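On sending things by post

My friend Štěpánka Matoušek moved to a village 40 minutes from the nearest station last June, and since then I have become a person who posts things. I was never one before. I'd forget birthdays until the day itself and then ring up and apologise. But she has patchy signal and a very good letterbox, and somewhere between the first jar of marmalade (don't send marmalade) and the second pair of socks I got rather fond of the whole business.

What I love best is the queue. Ours is at the back of the newsagent's, and there are usually six or seven of us shuffling along past the birthday candles and the cat food. I've heard about hip operations in that queue, and a wedding called off and then called on again. Dineo Masilela, who used to teach my eldest the clarinet, is nearly always in it, and she and I have had better chats there than we ever managed at a parents' evening.

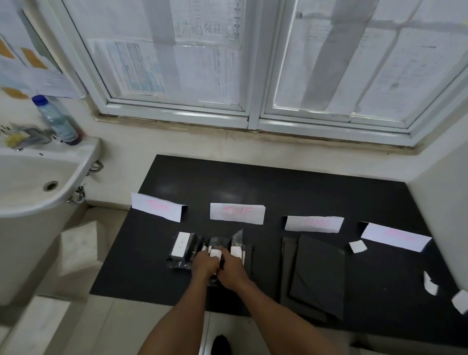 Small parcels are my favourite, because you can send three for the price of a big one and spread the pleasure over a fortnight. My gran did this with my mother when she was away nursing: a bar of soap one week, a reel of thread the next, never a proper present and never a gap. Mum still has 16 of the notes that came with them, all in a biscuit tin, and most of them only talk about the weather. I do think labels matter with little things, even a scrap of white paper on a dark packet, or a folded card with a word on it in pink pen like the ones along the back there. You want to know what's what before it's sealed up!

Big parcels are another matter. I sent a winter coat in December and it weighed so much that I had a small wobble at the counter and very nearly took it home again. It got there, and Štěpánka wore it to feed the hens, so I suppose it was money well spent - though I've kept to books and tea ever since.
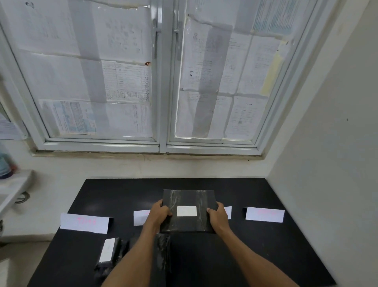
Taped down both sides, label still blank.

Which reminds me, I owe her a letter as well as a parcel. She wrote four pages at New Year, mostly about a leaking gutter and a man who may or may not be coming to mend it, and I have read it twice over breakfast. I'll write back tonight if the kitchen table is clear, and put in the seeds I promised her.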